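Workshop notebook, October 2024
Bench 9, shoes and other indignities

Moved on from mugs to footwear. Colleagues who come looking for the mug notes will find them further back, with the tea stain.

Subject for the afternoon is the white clog, the kind worn by nurses, chefs and people who have given up on laces. It came in the Arkico box with the rest of the wardrobe items. Price on the packing slip was smudged, so I can't say whether we were robbed. I have put it down in the bench book as item 19, left foot or right foot to be confirmed, as the slip says only "clog, wht".

Bench wiped down first. Last month's glue has come off nearly everywhere except the corner by the vice, where I now regard it as part of the building.

General remarks on the clog as an object. I had always thought of it as the simplest shoe going, a sort of bucket with ambitions. Spent longer than I'd like to admit turning that opinion over. The upper and the footbed are easy enough to sketch. The heel strap is where my drawing went wrong three times, partly through bad drawing and partly because the strap goes wherever it likes. You can have it down behind the heel, in which case you are a serious person with somewhere to be, or up and over the front, in which case you are popping out to the bins.
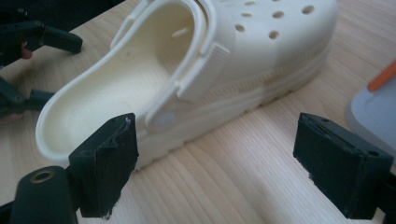 For the sketch I settled on strap forward. It makes a cleaner outline at the back and leaves the heel cup open, so you can get a rule down inside without fighting anything. The pivot is a round rivet, paler and greyer than you'd expect. Next to it the strap has a ridged patch where it meets the side. I have labelled this "grip bit" in the drawing and will accept a better name from anyone who has one.

White on a pale wooden top is a nuisance to draw, for the record. Every edge I was sure of in pencil had gone soft by the time I looked up again. Tried squinting. Tried the other glasses. In the end I drew the shadows and let the shoe look after itself, as I was told to do at school and have ignored ever since.

Notes for whoever does the inventory card:

Colour. Supplier says white. I would say white with cream in it. Leave it as white, or we will have the paint chart out again and lose the whole day.

Material. Put "moulded". The Cordeiro catalogue has a long and proud paragraph on what its own clogs are made of, but this one isn't a Cordeiro and I am not copying their adjectives across.

Inside. Smooth hollow, thick rounded rim. There is a small raised nub on the inner wall which I failed to put in the first two sketches and then drew much too large in the third, out of guilt.

Holes. Drawn as they fall, in loose staggered rows. My first attempt had them on a neat grid and looked like a colander. They go dark inside, which helps, being the only part of the shoe that shows up properly against anything.

Page reference for the sketch is 3,258 in the big binder. The earlier page marked 3,783 is a numbering accident of mine and should be ignored, along with the sandal on it.
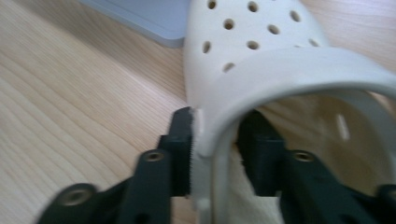 The collar is the part I'd go back to with more time. It runs in one long sweep round the opening and if you get that curve right the rest of the shoe more or less hangs off it. I got it right once, in biro, on the back of a Grorkeo invoice. Have stapled the invoice in. Accounts can come and visit it.

Still to do on this item:
Weigh it (scales are at Grinton, again)
Strap down behind the heel, second sketch, same angle if I can find it
Find out whether there is a partner. The slip says "clog", singular, and I would like to know whether that was a decision or a mistake
Size. Supposed to be marked somewhere, ask Arkico

Next out of the box is a slipper with a tartan lining. I have looked at the tartan and gone to put the kettle on.

Bench left clear apart from the vice, the pencils and the glue.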